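The kettle in the Plelelia workshop takes forever, so we had been talking for a good while before anyone mentioned the robot. When I finally asked why a retired piano tuner would want to spend two winters teaching a mechanical arm to open drawers, my host laughed and said I'd have to be patient, the story started with her mother's kitchen.

"She had arthritis in both hands," she told me, pushing a plate of ginger cookies across the bench. "Everything in that kitchen was a fight. The jars, the faucet – but mostly the drawers. She'd leave them all open an inch so she could get a knuckle in. I used to come in and close them behind her, and I still feel bad about it."

Plelelia is a shared workshop, set up in what used to be a carpet store, with a wood room at the back and a long front room where people solder, sew, fix bicycles and (on the afternoon I visited) argue cheerfully about glue. Members pay $18 a month and bring their own coffee. She joined to build a bench for her garden. The bench got finished, she says, and it's a perfectly nice bench, but by then she had fallen in with the Farnex people.

Farnex is the name of the group, and also of the thing they're building, which makes conversations confusing until you get used to it. There are seven of them. They wanted an assistant arm for an ordinary home, something that could stand by a table or a counter and do the pulling and opening for somebody whose hands have given up. They don't have a real arm yet. They have a computer, a simulator and a lot of patience, and the whole build so far lives in there.
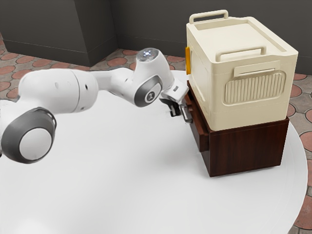

She came to the simulated workshop with no background in any of it, and she's very funny about her first month. "I thought it was a cartoon! I kept asking when we were going to start on the robot, and they kept telling me that I was looking at it." Her first real job was furniture. Somebody had to decide what the arm would practice on, and she had opinions, having lived with drawers all her life. She likes a piece to be plain and heavy looking, like the squat reddish-brown cabinet on the round white table, and she likes it to have something stacked on top, in this case the cream storage box with its two handles on the lid. "Because that's how people live," she said. "You show me a cabinet with nothing on it and I'll show you a furniture store."

The floor is hers too, as it happens. Gray tile with terracotta circles, which she picked to go with her memory of a hallway she walked down as a child. The others wanted plain gray all over. They gave her the floor and kept the dark wall, and she considers that a fair trade.

I asked what is hard about a drawer. I meant it as an easy question, something to let her drink her tea, and it kept us going for most of an hour.

"Well, you never think about your own hand, do you?" she said. "I spent my working life inside pianos, feeling around for things I couldn't see, and I never once thought about how I did it. Then you have to explain to a machine where the edge is, and how far to come down in front of it before you close the fingers. And if you come in a little crooked, you're pushing when you meant to pull." In the early days, she said, the arm would shove a cabinet clear across the table with what she calls great confidence. They ran the first drawer task 335 times before they agreed to call it good, and she kept a notebook with a line for every one. She showed me the notebook. The early pages are mostly the word "no."

The notebook has a section for handles as well, and she warmed up even more when we got to that. She sorts handles the way other people sort apples. Knobs are friendly. Flat pulls are all right if there's room behind them. The bent metal bars she finds handsome and a bit stuck up, and she spent the whole of October going back and forth with the group on how the arm ought to come at one.
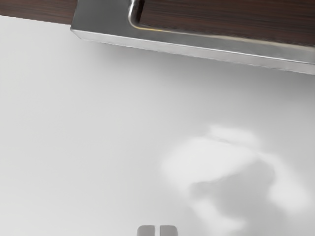
Gripper fingertips in front of the steel-edged wood panel and its curved metal bar, in the Farnex simulation.

"You look at it from down there and it's a different piece of furniture," she told me, tapping the screen. "All that pale surface, and then the wood way up at the top. I told them, that's how it looks to a cat."

Money came up, as it does. A small grant from the Fultine fund brought them $2000, most of it spent on a computer that could run the simulator without sounding like a leaf blower. The arm itself will have to wait. They have been talking with Thongdee, a repair shop two streets over, about sharing the cost of a used one, and the owner there has offered a corner of his back room if they'll help him clear it out first. She has seen the back room. She describes it as a project in its own right.

I wondered whether she ever gets tired of it, all this practice on a cabinet that isn't there. She took her time with that one and refilled both our cups.

"I tuned pianos for people who never played them," she said. "Lovely instruments, some of them, with photographs all over the lid. You do it properly anyway. And then once in a while a grandchild comes to visit and sits down, and it's in tune." She'd like the first real arm to go to someone nearby, so she can drop in and see how it's getting along. She already has a neighbor in mind, though she hasn't asked yet, and she made me promise to keep quiet about which one.

Before I left she walked me through the wood room to look at a set of practice drawers she's making for the day the real arm arrives. She's building them in pine, with three kinds of handle, and one of them sticks. She made it stick on purpose, she said, and it took her longer than the other two.

Posted 12/24/25

More from the workshop pages
A carpet store with the carpet gone: Plelelia's first year
Thongdee wants your broken toasters
How to apply to the Fultine fund
The great glue argument, continued
Garden benches that survive the rain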